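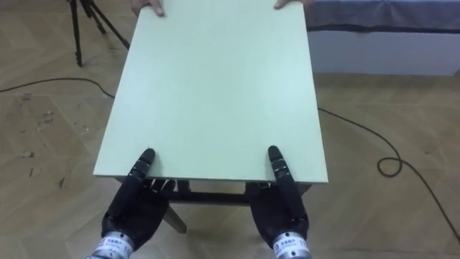 Supporter Services Helpdesk
Category: Online Giving > Fundraising Pages
Status: Resolved

Reported by Fatemeh Nikzad, Rampersad Children's Fund

Supporters who set up a fundraising page in March are unable to download the resource kit. The link in the welcome email returns them to the sign-in screen. Donations are not affected. Around 400 supporters were sent the email.

Response, Adeel Tarar, 10.15

The fault has been reproduced on two test accounts. The link carries an access code issued by Stimeck, and the code expires before the supporter has confirmed an email address. Please do not resend the welcome email at this stage.

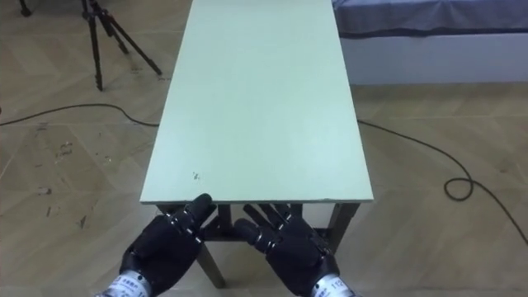 Response, Adeel Tarar, 14.40

The expiry period has been extended to three days. Existing links will now work without further action by the supporter. Sponsorship records were not altered.

Response, Fatemeh Nikzad, 15.05

Confirmed for the supporters who wrote to us. One church group still sees the sign-in screen when using a shared mailbox.

Response, Chantelle Oosthuizen, 16.20

Shared mailboxes are not supported. The group leader should register a named address and request a new link. Ticket closed.

Related tickets
Gift Aid declaration missing from receipt
Sponsor letter not delivered
Changing the target on a team page

This site uses cookies to keep you signed in. Accept | Manage settings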